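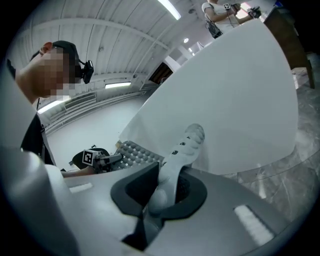
Leif Viklund says the knobs hurt for a week and then you miss them whenever you're in plain socks. He wears his to take the trash out. He wore them to a bank once, by accident, and got compliments.

Search stories Search Go

September
By Shadi Hourani

So, slippers. The molded kind, one piece, no stitching, the kind that used to live by a pool and now live in everybody's hallway. I have four pairs at home and I live alone. Two are by the front door, one's in the bathroom, one is under the bed where I can only reach the left.

I wanted to know how we got here. Also which ones to buy, because the deadline is tonight and the editor wants something people can use.

Start with the sole. There are two camps. Camp one wants it smooth, or smooth enough, with a bit of a dip for the heel. Camp two wants bumps. Rows of them, packed tight, all over the part your foot sits on. Tharun Panicker is in camp two and got there the slow way: bought a pair from Srisuk, hated them, put them in a closet, dug them out when his good ones split across the toe. Now he stands on them to do the dishes.

"It's like gravel that likes you," he told me on the phone. I wrote that down twice.

Camp one has Ivar Wikström. Ivar thinks bumps collect crumbs, and he's right, they do. Toast especially. Cat litter if you have a cat. You can rinse them in the sink with an old toothbrush, but you have to stand them up after, toe down, or the water sits between the knobs and the next foot in gets a surprise. He'd like it noted that he has never once cleaned his smooth pair with a toothbrush.

Then the shape. This is where things got strange in the last few years. Slippers stopped looking like slippers. Thick ones, ridged ones, ones with big soft curves at the toe like something off a bakery tray. Pale colors mostly. Pale shows dirt, everyone knows it shows dirt, everyone buys pale. The Imcombe catalog I was sent lists 12 colors and nine of them are some version of milk.

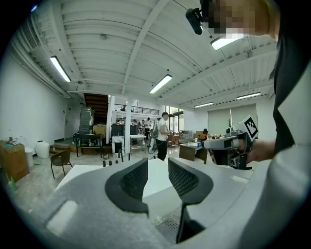 Long lights under a white corrugated ceiling, with more people farther back.

Lighting matters for pale colors, by the way. Under a long white tube, a gray-white slipper looks clean. Take it home to a yellow bulb and it goes the color of old piano keys. Hakim Pelupessy carries his to the shop window before he pays. Store people hate this. Do it anyway.

Sizing is a mess. Most molded slippers come in whole sizes, sometimes in pairs of sizes, so a 9 and a 10 are the same thing with two numbers stamped on it. If you're between, go down for the open heel and up for the closed one. The Brarari pair I tried ran long by most of a thumb. The Filtenberg ran short and wide, good for my brother, no use to me.

And the sides. Check the strap where it meets the sole. Bend the whole thing in half the wrong way and look at that corner. If it goes white there, put it back. I bent a lot of slippers for this piece and was asked to stop in one store.

How to look at a pair when your standing at the table, quick version:

Set them down side by side and see if both sit flat. Press a thumb into the heel and see how fast it comes back. Run a finger along the edge for any leftover seam, which will find your ankle bone by day three. Smell them. A strong smell fades if you leave them out on a balcony a couple of days, a really strong one doesn't. Swap left and right in your hands, too. I came home once with two lefts and the reciept was already gone.

Price. The cheap ones are fine for a summer. I've kept a cheap pair going for two, and by the end the heel was so thin I could feel the tile grout. Paying double got me a thicker sole and no difference in the strap. Paying triple got me a cloth bag, which now has batteries in it.

Don't leave them on a radiator. Don't leave them in a parked car either, Tharun's shrank a full size on the back shelf and he still has them, for guests with small feet.

As for me I went with the bumps. Dark gray, closed toe, one size up. Day four as I type this and yes, they hurt. Leif says three more days.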